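Handout 4: Choosing a hand-held gripper kit
Practical Automation, spring course. Notes by Kerstin Eide

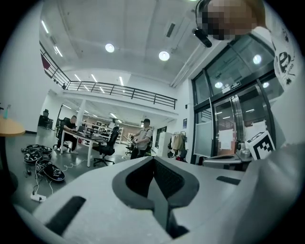 Fig. 1. View over the top of a hand-held gripper, with the workroom beyond.

Welcome back, everyone, and thank you for bearing with me last time when I ran over (again!). Today we leave the big arms alone and look at something you can pick up and carry: the Gelholm hand-held kit, which the department has on trial until the end of February. I would like you to read these notes as a buyer would, with a pencil in one hand and a fair amount of doubt in the other.

What the supplier offers
The Gelholm kit comes as a gripper, a carrying case, a printed marker cube and a year of support by telephone. There is also a larger set from Ternisari, with two grippers, and I have put both leaflets in the course folder so that you can compare them at your leisure. Setting up the Gelholm took us 20 minutes on the first go, and Thảo Tôn had it down to 16 by the following session, though I should say she is a good deal handier with cables than I am.

Handling
Look at Fig. 1 for a moment and notice how much of the view the pale housing takes up. The V-shaped notch in the middle has dark grey padding along it, and on either side there is a black slot in the casing. A wide view like this bends the room around the tool, and you do gain a lot from it - ceiling lights, desks and the mezzanine railing all get in. The white cube with the black square pattern, over to the right, is the sort of marker we talked about in Handout 3, so do look back if that has gone hazy.

My own feeling after 30 recordings is that the grip is comfortable but the weight begins to tell on the wrist. Thảo disagrees with me, and you will have your own turn to decide.

For your trial session
Work in pairs and make 50 short recordings of one simple task, swapping over halfway. Keep a note of every one you would throw away, and why. Put the gripper back in its case when you finish, please - I have already had to hunt for it once.

Reading: the Brandes chapter on grip and reach, first half only. Bring your notes to the next class and we will draw up the comparison table together.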